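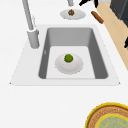
COMMUNIQUÉ DE PRESSE

Le bassin de Jekurberg se dote d'un programme de suivi des nitrates dans les eaux souterraines

Jekurberg, le 17 août 2023 — Le syndicat mixte du bassin de Jekurberg engage la deuxième phase de son programme de surveillance des nitrates d'origine agricole et domestique dans la nappe alluviale de la Gololow. Le réseau de mesure comprendra 54 piézomètres, répartis entre la plaine cultivée située en amont de Brakley et les captages destinés à l'alimentation en eau potable. L'exploitation du réseau et le traitement des données sont confiés au bureau d'études Hsueh, titulaire du marché depuis janvier.

Contexte hydrogéologique

La nappe de la Gololow circule dans des alluvions sablo-graveleuses reposant sur un substratum marneux peu perméable. La couverture limoneuse est discontinue. Elle s'amincit vers l'est, où les sols filtrants laissent percoler rapidement les excédents azotés au cours des épisodes de recharge hivernale. Le temps de transfert dans la zone non saturée varie fortement d'un secteur à l'autre, ce qui rend difficile l'attribution d'une concentration mesurée à une campagne culturale donnée.

La première phase du programme reposait sur des prélèvements ponctuels effectués en hautes et en basses eaux. Cette fréquence a permis d'établir une cartographie générale des teneurs, sans restituer les pics consécutifs aux fortes pluies d'automne. Les captages de Brakley, qui exploitent la partie la plus transmissive de l'aquifère, sont les plus exposés à ces variations de courte durée.

Un réseau à deux niveaux de fréquence

Les piézomètres de la deuxième phase se répartissent en deux catégories. Six d'entre eux, implantés selon l'axe principal d'écoulement, reçoivent une sonde optique à absorption ultraviolette associée à un capteur de pression et à une mesure de conductivité. Les données sont enregistrées au pas horaire et transmises quotidiennement. Les autres ouvrages font l'objet de prélèvements manuels après purge, jusqu'à stabilisation du pH, de la température et de la conductivité. Les échantillons sont filtrés sur site, conservés au froid et analysés par chromatographie ionique.

Le rapport isotopique de l'azote et de l'oxygène sera déterminé sur une sélection d'échantillons. Cette analyse vise à distinguer, dans la mesure du possible, les apports liés aux engrais minéraux de ceux provenant des effluents d'élevage ou de l'assainissement non collectif. Les signatures isotopiques de ces deux dernières sources se recouvrent en partie ; le bore sera donc dosé en complément sur les mêmes échantillons.
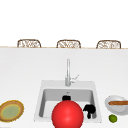

Page 2

Volet assainissement domestique

Une partie des habitations dispersées du secteur de Jekurberg n'est pas raccordée au réseau public. Les eaux ménagères et les eaux-vannes y sont traitées à la parcelle, par fosse toutes eaux suivie d'un épandage souterrain. Le syndicat procédera au recensement des installations situées dans le périmètre de protection rapprochée des captages. Le contrôle portera sur l'accessibilité des ouvrages, la hauteur des boues, la ventilation et l'état des dispositifs d'infiltration.

Les propriétaires concernés recevront un avis de passage avant toute intervention. Les résultats individuels leur seront adressés par courrier et ne figureront pas dans les publications du programme, qui présenteront uniquement des valeurs agrégées par sous-bassin.

Modélisation et diffusion des données

Le bureau d'études Hsueh établira un modèle hydrodynamique couplé à un module de transport en régime transitoire. Le calage s'appuiera sur les chroniques piézométriques existantes et sur les débits d'étiage de la Gololow. Les simulations porteront sur plusieurs hypothèses d'assolement et de couverture végétale en interculture — le maintien des pratiques actuelles servira de scénario de référence. Les incertitudes relatives à la recharge et à la dénitrification seront publiées avec les résultats.

Les mesures brutes des stations automatiques seront accessibles sur le portail du syndicat environ deux semaines après leur acquisition. Elles porteront la mention « non validées » jusqu'au contrôle de dérive des capteurs, effectué par comparaison avec les analyses de laboratoire. Les séries validées seront mises en ligne avec leurs métadonnées : coordonnées de l'ouvrage, profondeur crépinée, méthode analytique et limite de quantification.

Calendrier et conditions d'accès

L'équipement des stations automatiques précédera la période de recharge. Les travaux comprennent le nettoyage des ouvrages, la réfection des têtes de forage et la pose de capots verrouillables. Aucun nouveau forage n'est prévu à ce stade. Les parcelles traversées par les équipes font l'objet de conventions d'accès signées avec les exploitants, qui fixent les itinéraires de circulation et les modalités de remise en état.

Le programme ne modifie pas les prescriptions applicables dans les périmètres de protection. Toute révision de ces prescriptions relèverait d'une procédure distincte, soumise à enquête publique. L'eau distribuée à Brakley demeure soumise au contrôle sanitaire réglementaire, dont les bulletins sont affichés en mairie.

À propos du syndicat mixte du bassin de Jekurberg

Le syndicat mixte assure la gestion des milieux aquatiques, le suivi quantitatif et qualitatif des ressources souterraines et l'appui technique aux communes pour la protection des captages. Son territoire couvre le cours moyen de la Gololow et ses affluents.

Contact presse : service communication du syndicat mixte, Jekurberg. Le protocole d'échantillonnage et la carte du réseau sont disponibles sur demande.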